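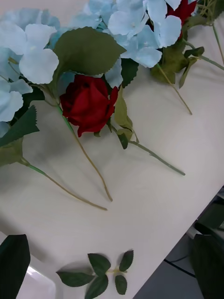
# Minutes – table decoration working meeting, 2019-08-20

Location: workroom, Puncombe site. Minutes of the previous meeting accepted without changes.

## 1. Centerpiece specification

The meeting reviewed the stem mix proposed by Purkard: light blue hydrangea, dark red rose buds, loose fabric leaves and small sprigs of dark green foliage. All material is artificial. The mix was accepted as the base for the Brundimthorpe dining room order.

Points recorded:

- Two hydrangea heads per centerpiece. A third head was considered and rejected on grounds of width.
- Two rose buds per centerpiece, closed form only. Open roses hide too much of the blue.
- The broad olive leaf with the finely serrated edge goes between the hydrangea heads, tip pointing outward.
- Narrow saw-toothed leaves are optional. They may be used to cover the green base under a blossom head.
- Small leaf sprigs are to be kept separate until the heads are fixed, then added low on the outside.

## 2. Stem length

The thin green stems are too long for the Ağca bowls. It was agreed to cut on site after a dry fit. Bending the excess back under the foam was tried on the earlier order and the stems worked loose.

Cutters for wired stems are to be kept apart from the fabric scissors. The shared pair is no longer fit for either use.

## 3. Color

The blue of the hydrangea petals is uneven, close to white in places. One view was that this would look faded against a white tablecloth. The other was that the red buds give enough contrast. No change to the order. To be checked again under the dining room lighting before final assembly.

## 4. Quantities

Stock count for the order:

| Item | Count |
|---|---|
| Hydrangea heads | 198 |
| Closed rose buds | 198 |
| Bowls, Ağca | 98 |
| Loose leaves, all types | 1,169 |

The heads and buds are enough for 99 centerpieces, one more than the bowls in stock. The spare set is to be held for repairs. Leaves are not to be sorted by size before packing – by type only.

## 5. Actions

1. Make one sample centerpiece and leave it in a bowl overnight to check that it stands level.
2. Ask Purkard for 10 spare bowls at the same price.
3. Buy wire cutters.
4. Label the leaf boxes on the short side so they can be read when stacked.

## 6. Other business

Storage of the finished pieces until December was raised and deferred. The upper shelf at Puncombe is too shallow for the bowls.

Next meeting to be set once the sample is ready.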